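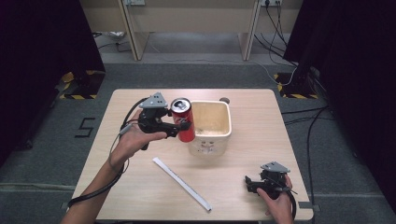 Protokoll der Besprechung Raum und Tischaufbau

Datum: 15. September 2019
Ort: Hetden, Besprechungsecke Erdgeschoss
Anwesend: Elin Probert (Leitung), Attila Szalai, Fares Moussa, Fung-ping Hsu (Protokoll)
Entschuldigt: Tamás Kerekes

TOP 1 Protokoll der letzten Besprechung

Das Protokoll wird ohne Änderungen genehmigt. Offen bleibt der Punkt Lagerbeschriftung, siehe TOP 5.

TOP 2 Tisch und Tischplatte

Der Tisch mit der hellen Holzplatte und den abgerundeten Ecken bleibt in Gebrauch. Herr Szalai hat die Platte auf Kratzer und Verzug geprüft. Befund: leichte Gebrauchsspuren, Ebenheit ausreichend. Ein Austausch ist nicht erforderlich.

Das graue Klebeband nahe der vorderen rechten Ecke bleibt bis auf Weiteres an der Kante. Frau Probert bittet darum, kein zusätzliches Band auf die Platte zu kleben. Kleberückstände sind mit dem vorhandenen Reiniger zu entfernen, Schaber sind nicht zulässig.

Herr Moussa schlägt vor, die Stellung der Tischbeine auf dem grauen Teppichboden zu kennzeichnen. Diskutiert werden Textilband und Kreide. Beschluss: Textilband, Ausführung durch Herrn Moussa.

TOP 3 Gegenstände auf dem Tisch

Die Zusammenstellung mit roter Getränkedose, quadratischem cremefarbenem Behälter, kleinem dunklem Rundteil und langem weißem Streifen wird als Satz 3 geführt. Zur Position der Teile:

Die Dose steht aufrecht, Oberseite mit Lasche nach oben. Verbeulte Dosen werden ausgesondert. Ersatz ist in gleicher Farbe zu beschaffen.

Der Behälter steht mit der Öffnung nach oben, der kleine rosa Aufdruck zeigt nach vorn. Zu den bräunlichen Verfärbungen an den Innenwänden gibt es zwei Auffassungen. Herr Szalai hält sie für unerheblich. Frau Hsu spricht sich für einen Reinigungsversuch aus und verweist auf die helle Innenfläche, auf der jede Verfärbung auffällt. Beschluss: ein Versuch mit lauwarmem Wasser und mildem Spülmittel. Bleiben die Flecken bestehen, wird der Behälter unverändert weiterverwendet und der Zustand in der Bestandsliste vermerkt.

Der weiße Streifen liegt diagonal, das vordere Ende rechts nahe der Vorderkante. Er darf nicht über die Kante hinausragen. In der Bestandsliste ist er bisher zweimal mit unterschiedlicher Bezeichnung aufgeführt. Frau Hsu bereinigt den Eintrag.

Das dunkle Rundteil liegt hinter dem Behälter zur hinteren Tischkante hin. Wegen der geringen Größe wird es nach Gebrauch einzeln in einem Beutel abgelegt und nicht lose in die Kiste gegeben.

TOP 4 Vorhänge und Bodenmarkierung

Die schweren schwarzen Vorhänge links und rechts bleiben hängen. Herr Moussa berichtet, dass der Saum auf der rechten Seite Fusseln vom Teppich aufnimmt. Er wird beim nächsten Saugen mit abgebürstet. Ein Kürzen wird abgelehnt. Das Angebot der Firma Vukčević für einen dritten Vorhang beläuft sich auf 474 Euro einschließlich Montage. Die Entscheidung wird vertagt, bis Herr Kerekes die Maße der Schiene bestätigt hat.

Die schwarz-gelben Markierungen um die dunklen Standfüße auf beiden Seiten sind freizuhalten. Innerhalb der Markierung werden weder Kisten noch Taschen abgestellt. Löst sich das Band an einer Stelle, wird der betroffene Abschnitt vollständig ersetzt und nicht überklebt. Eine Rolle liegt in Schrank 2.

TOP 5 Lager und Bestandsliste

Die Liste umfasst nach Abgleich durch Frau Hsu fast 130 Positionen. Mehrere Positionen ohne Beschriftung werden nach Rücksprache mit Herrn Kerekes benannt oder gestrichen. Künftig trägt jede Kiste die Nummer des Satzes an der Stirnseite und auf dem Deckel. Die Etiketten der Firma Cena haften auf den Kisten unzureichend. Herr Szalai fordert Muster bei Sundstead an.

TOP 6 Verschiedenes

Der Staubsauger steht wieder im Flur. Der Beutel ist voll, Herr Moussa wechselt ihn.
Die Bestandsinventur bleibt für Februar vorgesehen.

Aufgaben
Moussa: Kennzeichnung Tischbeine, Saum abbürsten, Staubsaugerbeutel
Hsu: Reinigungsversuch Behälter, Korrektur Bestandsliste
Szalai: Ersatzdosen, Etikettenmuster Sundstead
Kerekes: Maße Vorhangschiene, unbeschriftete Positionen

Protokoll: Fung-ping Hsu
Verteiler: Anwesende, T. Kerekes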